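Planning a First Gripper Arm Budget Around Simulation

By Floor Dijkstra. Updated June 4, 2020

Most small teams price the arm first and find out about everything else later. At the Cloditstead workshop we did it the other way round, and spent our first months in simulation before sending an order to any supplier. The steps are the ones we followed.

1. Model the room before you price the arm

Draw the walls, worktops and cupboards that the arm will have to work between. Plain blocks with a rough texture will do. Reach and clearance decide which size of arm you need, and that is the largest line in the budget. 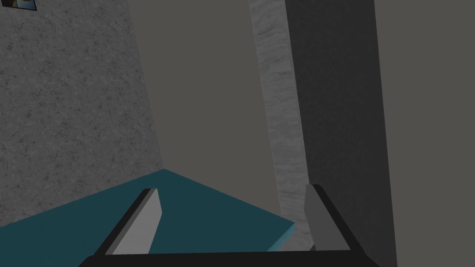 Juraj Baláž put our first room together in the Zilar simulator, and we changed the shortlist twice as a result. Allow staff time for this. We put down 80 hours and used nearly all of them.

2. Check the tight places

Bring the open gripper up to the narrowest gaps and look at the view from behind the fingers. If you expect to need slimmer fingers or a longer wrist, ask for the price now. Dvořáček quoted us for both as extras -- they were not in the base price.

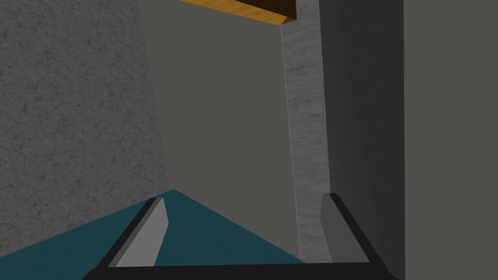
3. Try the awkward objects

Boxes are easy. Put in rounded and faceted shapes, and place them close to furniture, where the gripper has least space.

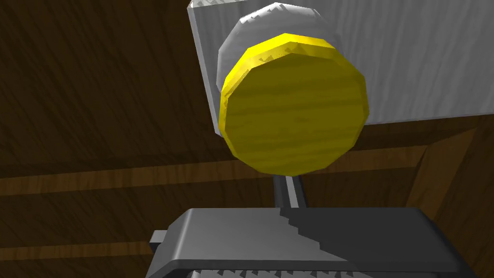 Write down which finger type you would want for each object. Our list came to three types, and Janka Ševčík cut it to two by dropping the objects we could handle by hand. Spare pads go on the same line of the budget as the fingers. We order ours from Clekell, with delivery in October.

Don't treat contact in the simulator as proof of grip. Keep back some money for real trials.

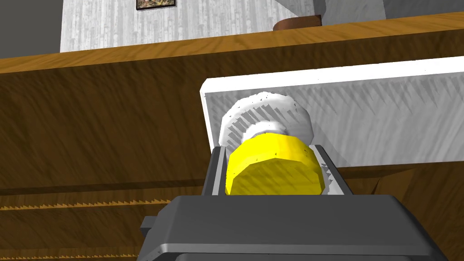 4. Fill in the sheet

Our gripper line, with fingers and spare pads, came to 1,965 euros against a limit of 2,000. Keep these on separate lines:

Arm and controller
Gripper, fingers and spare pads
Mounting and cabling
Guarding and safety checks
Simulation computer and staff time
Training
Trials and repairs

Get the quotes in writing and note the date each one runs out. Vojtěch Kopecký keeps ours in the same folder as the room model, so a change to one gets checked against the other.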